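Cleaning and Keeping Plastic Tableware, Trays and Clear Tubs
Last updated: February
Reading time: 7 minutes

Plastic cups, bowls and food tubs fail in predictable ways. They stain, they hold odors, they turn cloudy, and they warp. Most of the damage comes from heat, from abrasive cleaners, and from food left sitting too long. The notes that follow cover routine washing, stain removal, tray care and storage. They apply to ordinary household plastic and to the wood tables it is used on.

Check the underside first

Most plastic tableware carries a mark in the base. The number inside the triangle identifies the resin. A 5 is polypropylene, the usual material for reusable cups and lidded tubs. It tolerates hot water well. A 1 is PET, found in clear takeout and produce boxes. It softens in hot water and should be washed by hand in lukewarm water only. A 6 is polystyrene. It is brittle, cracks at the corners, and is attacked by citrus oil.

If there is no mark, treat the piece as heat-sensitive. Top rack only, no heated dry.

Melamine is a separate case. It is hard, rings slightly when tapped, and is often sold in dark colors as plates and bowls. It goes in the dishwasher if the maker allows it. It never goes in the microwave. Melamine that has lost its gloss has usually been scoured, and the gloss does not come back.

Cups

Cups pick up a film before any other piece in the cabinet. The film is a mix of fat, detergent residue and hard water minerals. It settles on the inside wall, heaviest near the base where a sponge does not reach well. A bottle brush with nylon bristles is the correct tool. Steel wool and the green side of a scouring sponge leave fine scratches, and the scratches hold the next layer of film.

To strip existing film:

1. Fill the cup with equal parts white vinegar and warm water.
2. Let it stand for 35 minutes.
3. Brush the wall and the base corner.
4. Rinse twice, then dry upside down on a rack with air under the rim.

Do not stack cups while damp. Two nested cups trap water between the walls, and the result is a sour smell that washing alone will not remove. If cups are already stuck together, put cold water in the inner one and stand the outer one in warm water. They will separate with a light twist. Pulling hard splits the rim.

For odor, use baking soda - one tablespoon per cup of warm water, left overnight. Coffee and tomato are the slowest to clear and may need a second night.

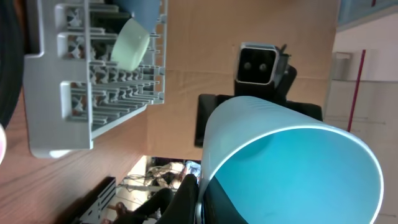

A reader in Judthorpe wrote in to say that vinegar did nothing for her cups, and that what finally cleared them was citric acid powder, two teaspoons to a quart of hot water, with the cups left in until the water was cool. She added that her tap water leaves scale on everything and that the vinegar had probably been too weak for it.

Citric acid is a sound choice where the water is hard. It has no smell and rinses clean. Wear gloves if there are cuts on the hands, and keep it off marble and limestone counters, which it will etch. Do not mix it, or vinegar, with bleach.

Clearing and scraping

Scrape before rinsing. Dried starch and grease that go into the sink end up in the trap. A silicone spatula takes more off a plate than a fork does and will not mark melamine.

Work from a tray. Carry everything to the counter in one trip, then sort in a fixed order:

- Wrappers, foil and tissues to the trash.
- Food scraps to the compost or the trash.
- Cups and bowls to the sink side.
- Plates last, scraped and stacked by size.

Snack wrappers with a metallic lining look like foil but are mostly plastic film. Crush one in the fist and let go. If it springs open, it is film, and most curbside recycling programs will not take it. Kitchen foil stays crushed. Clean foil is accepted in many places if it is balled up to the size of a fist or larger; small pieces drop through the sorting screens.

Tissues and paper napkins go in the trash once they have grease on them. Keep them out of the sink. Wet tissue binds to bowls and is tedious to pick off after it dries.

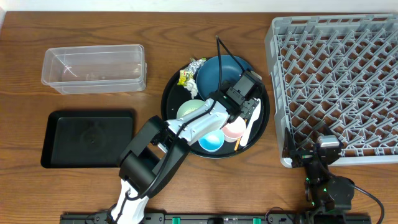

Round tray before sorting, with the tub and the flat tray kept clear.

Trays

Black trays show everything: fingerprints, water spots, dust, salt. Wipe with a damp microfiber cloth and dry at once with a second cloth. Air drying leaves spots. A drop of dish soap in a quart of water is enough cleaner for daily use. More soap than that leaves streaks.

Textured trays hold crumbs in the pattern. Use a dry pastry brush first, then the cloth. Water applied first turns crumbs to paste.

Non-slip coatings are rubber or a rubber-like lacquer. They turn sticky with age, with heat, and with repeated contact with oil. Slight tackiness can be reduced by wiping with rubbing alcohol on a cloth. Test on the underside. If color comes off on the cloth, stop. A coating that has gone gummy all over is finished and the tray should be replaced.

A tray with a raised rim will hold a spill, but the rim also collects a line of grime where it meets the base. Run a soft toothbrush along it once a month.

The kitchen at Plureck, a boarding house with a single dish sink, kept a wash log over one winter. It recorded 2,482 pieces of plastic tableware. The commonest reason for a second wash was food dried on in the evening and left until morning. Soaking for ten minutes before bed removed most of the problem. The log did not separate cups from plates.

Clear tubs

Clear tubs are useful on the table during cleanup. One tub takes scraps or flatware, depending on the household. Keep the same tub for the same job.

Cloudiness has two causes. Mineral haze wipes away with vinegar. Etching does not. To tell them apart, put a drop of vinegar on the haze, wait two minutes, and wipe. A clear spot means minerals. No change means the surface itself is worn, and the tub should be moved to dry storage such as clothespins or seed packets.

Tomato stain is pigment dissolved in oil. Soap and water move it only slightly. Direct sun bleaches it: set the washed tub on a windowsill, open side to the glass, for two or three afternoons. A wipe of cooking oil inside the tub before filling it with sauce limits the stain.

Ribbed rims hold grease under the lip. Turn the tub over and brush from below.

Plates and bowls in dark colors

Dark plates show knife marks as pale lines. Some of these are metal left behind by the blade and can be removed with a paste of baking soda and water, rubbed lightly with a finger. Actual cuts remain. Retire any plate with cuts deep enough to catch a fingernail.

Crumbs from fried food leave a ring of oil if they sit. Blot the ring with a dry paper towel before washing. Hot water alone spreads it.

Stack flat plates on flat plates and bowls in bowls. A bowl standing on a plate rocks, and the foot of the bowl wears a circle into the plate.
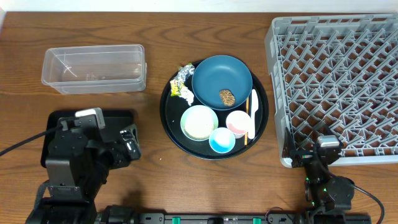 Photo: Sharifi Home Pages

The table underneath

Finished wood tolerates a brief spill. It does not tolerate a wet tray left overnight. Water held under a flat base has no way to evaporate and will raise the grain or leave a white bloom in the finish.

Lift trays after use and wipe the table in the direction of the grain. For a fresh white mark, lay a dry cotton cloth over it and pass a warm iron across the cloth for a few seconds, no steam. Check and repeat. An old mark, or a black one, has gone through the finish and needs refinishing.

Stick-on felt pads under a heavy tray prevent scratches but absorb spills. Cork or silicone dots are better in a kitchen. Replace them when the edges lift.

For grit, shake out the cloth before the second pass. When sanding out a small scratch on an oiled table, finish with 2,000 grit paper and re-oil the same day. Do not sand a lacquered table at home - the finish layer is thin and the repair will show.

Storage

Store tubs with lids off. Closed tubs keep whatever odor they had. If lids must stay on, put a folded paper towel inside and change it every few weeks.

Keep plastic off the shelf above the stove. Repeated warm air is enough to bow a lid. A lid that has bowed slightly can be held in hot tap water for a minute, pressed flat under a heavy book, and left until cold. It works on polypropylene and seldom on anything else.

The Mastar shelf riser, the wire type with folding legs, fits a standard upper cabinet and doubles the room for short stacks. Measure the shelf depth first. The legs need a flat surface and will tip on shelf liner that has bunched up.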